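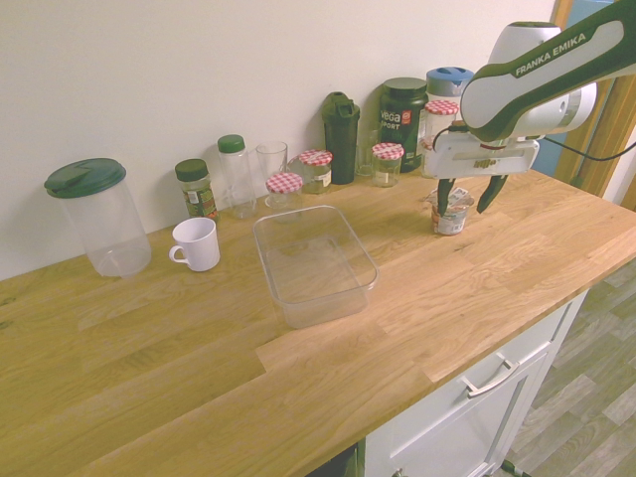 # Grokwood D7 USB-C headphone adapter: a review of 17 grams of plastic

I bought my phone knowing it had no headphone socket. I told myself I would adapt. Four years later the adapting has been done by a drawer full of little white tails, each of which worked until it got bent the wrong way in a coat pocket.

The D7 is Grokwood's attempt at one that lasts. It's a stubby gray bar with a USB-C plug on a short braided cable, a 3.5 mm socket at the other end, and one button whose job changes depending on how long you lean on it. It costs $89. For that money you could buy a dozen of the cheap ones and lose them at your leisure.

## Setup

Plug it in. On my phone it was picked up at once, and the laptop took a couple of seconds longer. The manual insists you install the Stultumari app first, and I did, and it asked for my location. I don't know what my headphones need with my location. I deleted the app and nothing stopped working except the equalizer, which had presets called "Velvet" and "Arena" and I was glad to see the back of both.

## Sound

Good. Quiet in the gaps between tracks, which my old Kongkaew dongle never managed (it hissed like a cat behind a door). With easy-to-drive earbuds I doubt most people would pick the two apart on a bus. With my big over-ears the D7 pulls ahead: there's volume to spare, and the low end stops sounding like it's coming from the apartment below.

I lent it to Catarina Amaral, who mixes podcasts and has opinions. She kept it for an afternoon and handed it back with "fine, yes, where's the mic gain?" There isn't any. Headset mics do work, at a level best suited to people who shout on calls anyway.

## The button

- One press: play or pause.
- Two presses: next track.
- Hold: cycles the gain, low to high, with no warning whatsoever.

I have been surprised by that last one on a train. Please turn the volume down before you go exploring.

## Battery and heat

It drinks from the phone, as they all do. A long evening of listening cost me 7 percent more battery than the Kongkaew did over the same playlist. It gets warm on high gain, though never to the point where I wanted to put it down.

The larger annoyance is that you can't charge while listening. Grokwood sells a splitter for that. So does Drornimis, cheaper, and theirs has its own clip. I own the Drornimis one. My phone now has enough hanging off it to qualify as a wind chime.

## Durability

The braid looks the same as the day I got it, and the joint at the plug, where all its predecessors died, is still stiff. The socket grips properly too. Grokwood prints "2,218 bends" on the box as its test figure, an oddly specific number that makes me wonder about bend 2,219.

## Should you buy it?

If you have decent wired headphones and plan to keep them, yes, preferably on sale. If you use the earbuds that came with something else, get the cheap one and be gentle with it.

Four stars. The missing one is for the gain button, and it'll be restored if they ever put a delay on it.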